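Counting Strokes: What I Learned From One Season of Distance Freestyle
Student project report, Jucélia Seixas
03/10/2022 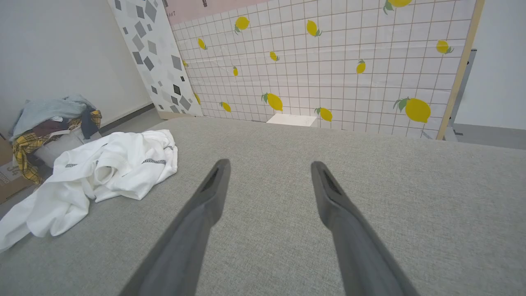
Why I picked this

I swim the 500 and the 1650, and I have been told since middle school that my stroke is too short. Every coach says it, my dad says it, even the girl in the next lane says it (thanks!). So when our sports science class had to choose a project, I wanted to find out if a longer stroke would make me faster or just make me feel like I was gliding around looking pretty.

What I did

I swam the same test set again and again through the season: ten 100s freestyle, short course yards, leaving on 1:30. Half of the sets I swam my normal way. For the other half I tried to take two fewer strokes per length, with the same push-off and the same breathing pattern. My teammate Queiroz stood on deck and clicked a counter, and I wrote down my times from the pace clock. By the end I had 3,621 strokes in the notebook that I trusted enough to use. I threw out one whole practice where Queiroz got talking to the diving coach and lost track.

I kept everything in Zesora, a free training log app, and then moved it to a spreadsheet when the app wouldn't let me sort by stroke count. That cost me a weekend I would like back.

What the numbers said

My normal stroke was faster on the first four 100s, every single time. I didn't expect that at all. The long stroke was slower early, but it held up better, and by the eighth 100 the two were basically even. On the last two the long stroke won by a little bit – less than half a second per 100, so I'm not going to brag.

My heart rate was lower with the long stroke too, though I only took it by hand at the wall, and I'm pretty bad at finding my pulse when I'm out of breath.

Problems

The biggest one is that I knew which stroke I was testing. I also got fitter during the season, and I did more of the long-stroke sets near the end, which wasn't smart. Mixing up the order from the start would have fixed that. And it's one swimmer! My teammate Cerketti is six inches taller and takes way fewer strokes without even trying, so her results could look totally different.

What's next

Coach wants me to try the long stroke for the middle of the 1650 and go back to my normal turnover for the last 320 yards or so of hard work – well, he said "the end," and I picked a number that gets me a flip turn right at the start of it. I'll try it at the Flenen meet in April. Queiroz has already agreed to count again, as long as I bring snacks.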